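Giralura diary, part four: softer fingers

April 2, 2023

In the last part I promised to write about the wiring, but the wiring is still ugly, so I will write about fingers instead.

For new readers: Giralura is my small home project. I want an arm that can fold simple clothes on a bed. Before the arm can do it, I must do it myself many times with hand-held grippers and learn which movements are good. The arm itself is still in parts in the hall, and my family has stopped asking about it.

I spent most of March on a table, and it was a mistake. Cloth on a hard table behaves too nicely. A mattress gives way when you press on it, and the sheet wants to come along with the garment. So now I practise on the bed.
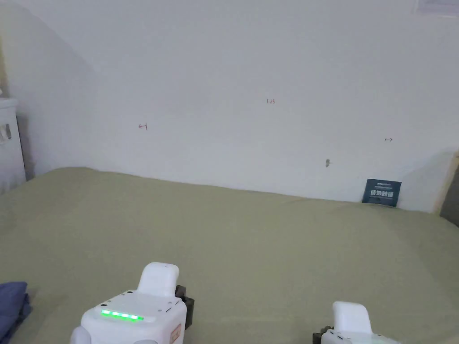

My first fingers were printed with a flat inner side. They were good for towels, but with thin cloth they often closed on nothing, or they took the sheet too. Hertta Sjöberg from the Saarinen workshop advised me to add a thin rubber strip and to make the closing force smaller. I did not believe the second part. In my head more force meant a better hold — but with too much force the tips bent apart, and the cloth slipped out between them.

I made a small test with the same shirt, 200 grabs with each set of fingers. The old ones held it in more than 95 cases, the new ones in quite a lot more, but I changed the angle of my wrist in the middle of the test, so please do not trust the comparison too much. I will repeat it.

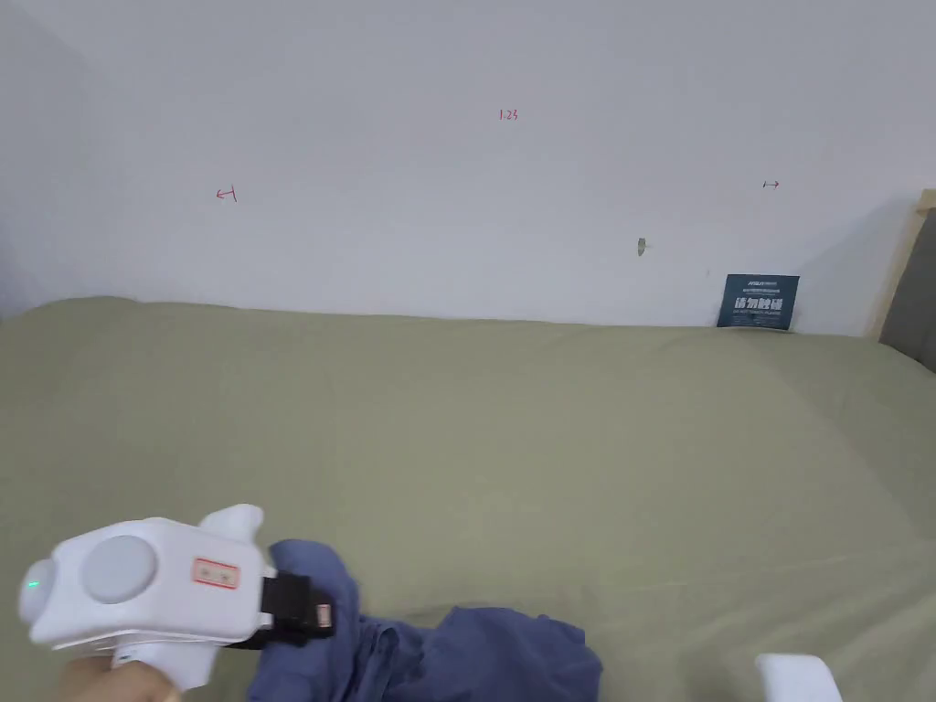 Gripper closed on the dark blue cloth, on the green sheet.

The next problem is the second hand. When one side lifts, the other side should wait, and I am always too early with it. Maybe I will try a short sound signal. If somebody has done two-handed folding at home, please write in the comments which delay you used.

The drawings of the new fingers will be in the download folder when I have corrected the screw holes.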